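Print this page | E-mail this page
Filed under: Table Set-Up > Paper Covering

Section 2. Covering the table

The Ridberg leaflet promises a perfectly flat white surface. We have yet to see one.

1. Clear the tabletop and wipe it down.
2. Lay the sheets from the back edge forward, each overlapping the last.
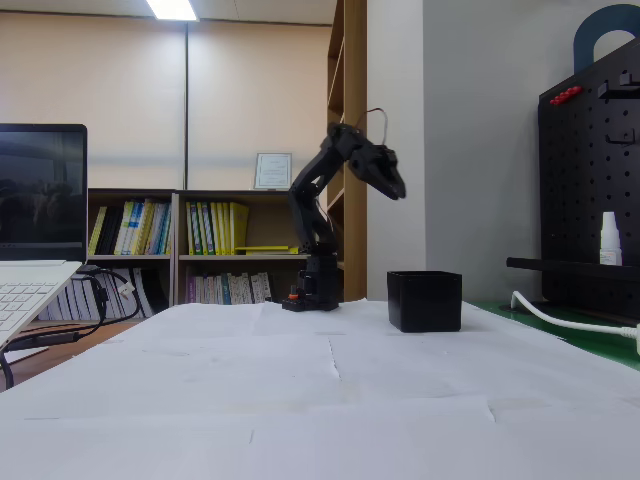 3. Smooth outward with your palm. Small wrinkles will stay, whatever the leaflet says.

NOTE: Kotian sells a pressing roller for this. We tried it and went back to using a hand.

4. Set the open box toward the back and put one pawn on the paper. If it wobbles, move it off the seam.

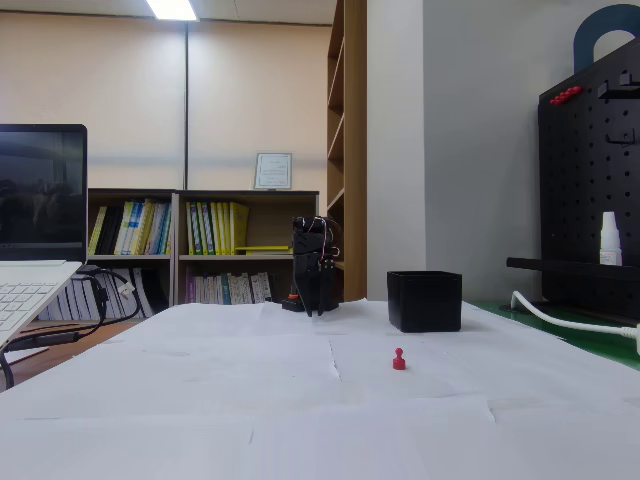
CAUTION: Don't pull up a stuck sheet. It will tear.

5. Check the corners for curling. "Curl-free" on a Brasik pack is a hopeful description.

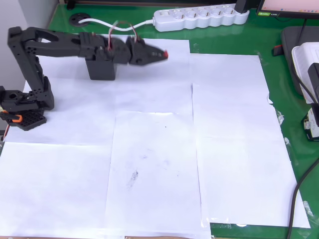

6. Keep power cords off the paper where you can. Replace any sheet you can't smooth out.

Shares: 96 | Comments: 2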